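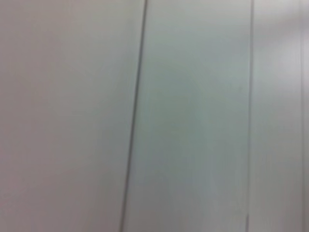
Pale panel and dark seam, close up.

So your landlord wants to hike the rent and you'd like to get the building together before the letters go out. I did this in my place on Hano Street, 41 apartments, and I'd do it again tomorrow!

Start with the doors. Go in pairs, after 6 p.m., and ask people what's broken before you say a word about a tenants' union. I talked way too much my first night (sorry, third floor). Write down the apartment, the problem and the best way to reach them.
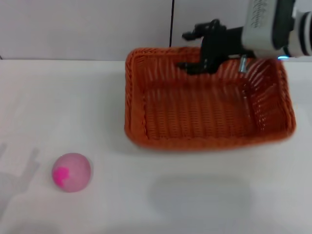 Next, find out who owns the place. Our checks went to Lelleck, but the county records said Kristiansen, and that's the name you want on your demand letter. Print 100 flyers, not more. I ran off 850 once and was still using them for grocery lists in December.

Hold the first meeting in the lobby or laundry room and keep it under an hour. Pick one demand. Ours was heat. Get signatures that same night while everybody's fired up, and make copies before you mail anything. If you're in Pruvbridge, the library does them free before noon.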